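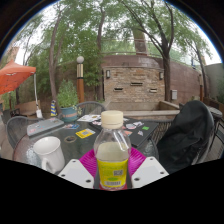 Home News Products Stockists Support Contact

Search this site Enter keyword Go

Clandum adds glass-topped round table to Danden outdoor range

April 2021

Garden furniture supplier Clandum has extended its Danden range with a round glass-topped table and a matching mesh chair, intended for people who work as well as eat outdoors. Both items are in stock and can be ordered through the company's 19 stockists or direct from its depot.

The table has a dark frame and a diameter of 1,667 mm. The top is a single sheet of toughened glass resting on rubber pads, and can be lifted off by two people for cleaning or winter storage. Clandum rates the top for an evenly spread load of 600 N. Feet adjust individually to suit uneven paving.

The chair has a dark metal mesh seat and a curved mesh back, which lets rainwater drain through. Chairs are sold singly or in sets of four. A small round side table in the same finish is available separately.

Product manager Vesna Dimitriou said the size was settled after a survey of existing customers last October, which drew 1,758 replies.

"Most people told us they now take a laptop outside at least once a week in good weather," said Dimitriou. "They wanted space for two machines, drinks and papers on one top. Our earlier table was too narrow for that – the larger one leaves a usable area in the middle."

The glass is clear and will reflect the sky on bright days. Clandum recommends a matt mat under any screen used for long periods, and coasters under hot mugs. The frame should be wiped down with mild soapy water. Abrasive pads and solvent cleaners will mark the coating and are not covered by the guarantee.

The range was drawn up by the design practice El Khatib, which also produced the Zarnari bench. Lead designer Birsen Güler said the two products share fixings, so spare bolts and feet are interchangeable.

Replacement tops, pads and feet will be held for the full guarantee period. Assembly sheets can be requested from any stockist.

Press contact: Maxine Merrick, Clandum press office
Trade orders: Izzati Latuheru, stockist accounts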